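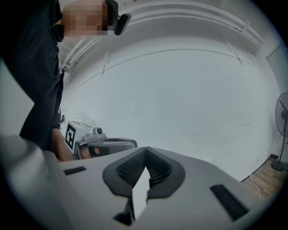 The writer of last night's message wanted to know whether a rye starter can be left alone for a whole summer, and I have been turning the question over ever since. I'm copying the message in full for those of you who get the digest, because the digest seems to have eaten half of it again:

> Hello all, I've been reading the list since spring and finally have a question worth
> asking. My Aaltonen starter has been in the back of the fridge since we left for
> the lake in June. There is a layer of gray liquid on top and it smells like nail
> polish remover. No fuzz, no pink, no orange. I fed it once last night with white
> flour because that was all I had and this morning it had hardly moved. Is it worth
> saving or should I start over? Also, when you all say "thick," how thick do you
> mean? Mine pours.
>
> I still have the heel of a bag of Brirel dark rye, but it's been open a long time
> and I wasn't sure about using it.

First of all, welcome, and I'm so glad you wrote in! Please don't throw it out. I have kept the Aaltonen going for a good many years now (it came to me in a jam jar from a neighbor in Ikness, who had it from her aunt, and past that point the story changes depending on who is telling it), and mine has spent more than one summer exactly where yours did. The gray liquid is only hooch. You can stir it in if you like a sour loaf or pour it off if you don't. I pour it off when it has been that long. The nail polish smell means it's hungry, and it should go away after a few feedings. If you ever do see pink or orange, or anything furry, then yes, out it goes, jar contents and all, no matter how fond of it you are.

Now, the white flour. It won't have done any harm, but a rye starter that has been asleep wakes up much faster on rye. Smell your Brirel. Old whole rye goes a little like crayons, or like the oil in the bottom of a peanut can, and if you get that I would buy a fresh bag. If it smells like a barn in a nice way, use it. The food co-op in Londeo had it in the bulk bins when I was there, in the row behind the dried beans, though they do move things about and I have learned not to promise.

What I would do is take one spoonful of the old starter, just one, and put it in a clean jar with 2 spoonfuls of rye and enough lukewarm water to make a paste. Cover it loosely and leave it on the counter. My kitchen sits at 68 degrees most of the fall and at that temperature I feed morning and evening. Give it a few days before you judge it. The first day or so it may do very little, and then you come down in the morning and it has a domed top full of little cracks and smells like apples. I still get a thrill out of that!

As for thick: I mean that the spoon stands up in it. If yours pours, it is eating through its food sooner than it needs to, and that may be part of why it was so hungry after the lake. For the fridge I go stiffer still, until it's nearly a dough, and I rub some dry flour over the top before the lid goes on. My mother-in-law dried hers on parchment and crumbled it into an envelope, and I've brought one of those envelopes back too, but it took the better part of a week and I was not very patient about it.

Once it's doubling nicely, start with the plain pan loaf from the list recipes. It uses 451 grams of whole rye, and with the soaker and seeds I end up with 921 grams of batter going into the pan. Please weigh it if you can, since rye packs down in a cup so badly. Don't knead it. Wet your hand and smooth the top and leave it be until you see pinholes. And then the hard part, which is not cutting it until the next day. I wrap mine in a dish towel and put it in the oven once the oven is stone cold, mostly so that I can't see it.

A couple of people asked me off list about the caraway question. I put it in. My husband picks it out. We've made our peace.

If anybody has tried the Brirel medium rye in place of the dark, I'd love to hear how much water you needed. I was short last month and mine came out gummy along the bottom, but I also took it out early for a dentist appointment, so I can't fairly blame the flour.

Do write back and tell us what the jar looks like by the end of the week, and if it really won't come around, send me your address off list and I'll mail you some of mine.

Warmly from Ikness, with flour in the keyboard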